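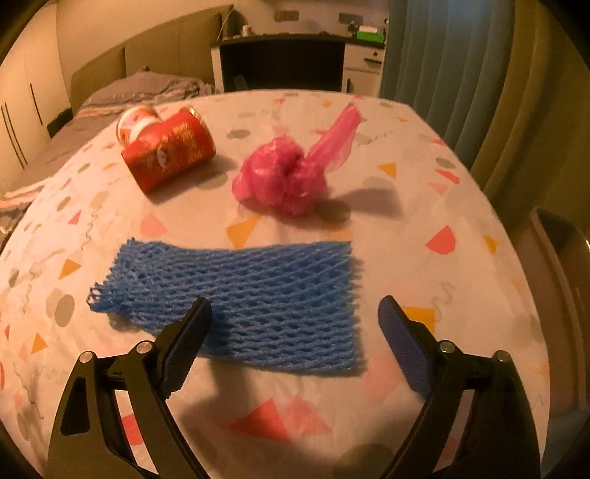
What is Otosness?
A one-person blog that follows how breaking news stories in Lotport and Pledmont change between the first report and the last one.

Its editor writes without a byline and would like to keep it that way, so there's no name in this piece. We talked for most of an afternoon, and I could have stayed for another one. I've been reading the blog since the Mahmoudi Hall fire in August, when it did something I'd never seen a local site do: it saved every version of every story, lined them up by the hour, and let you read straight down the page.

"The first version said explosion," the editor told me. "The second said possible explosion. By dinner it was a loud noise heard by neighbors, and the headline still said explosion!"

The fire itself was small. It scorched a back door and a strip of siding. But by the next morning people on both sides of town politics had decided who set it and why, and a few were already calling it a hoax. The Otosness post ran to 1023 words and took no position on any of that, which got the editor yelled at from all directions.

"I had one email saying I was covering for arsonists and another saying I was covering for the people who made it up. Same hour. I printed them both out."

I asked whether the reporters minded being tracked so closely. Some did, early on. One now sends in her own changes before the editor can find them (I love this). "She's fast and she's careful, and she hates a quiet edit as much as I do. If you took out a word, say you took it out." 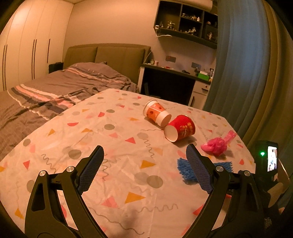 How many versions of the Mahmoudi Hall story were saved?
The blog saved 51, from four news outlets, and 19 of them carried no note saying the text had been changed.

That second figure is the one that got passed around. The editor is a little uneasy about it. "A lot of those are commas. Somebody fixed a street name. I put the commas in the count and said so right there in the post, and people quoted the number without that part. So I got my own little lesson in headlines."

What would a better first report look like? The editor lit up at this one. "Short! Give me the place, the time, what the fire department said and what it wouldn't say. Then stop. I'd read that five times a day."

There is no money in any of it. Hosting costs the editor $25 a month, and the next project is a run of old police scanner stories from Pledmont, starting with the water tower scare. The first of them goes up on October 6, 2019.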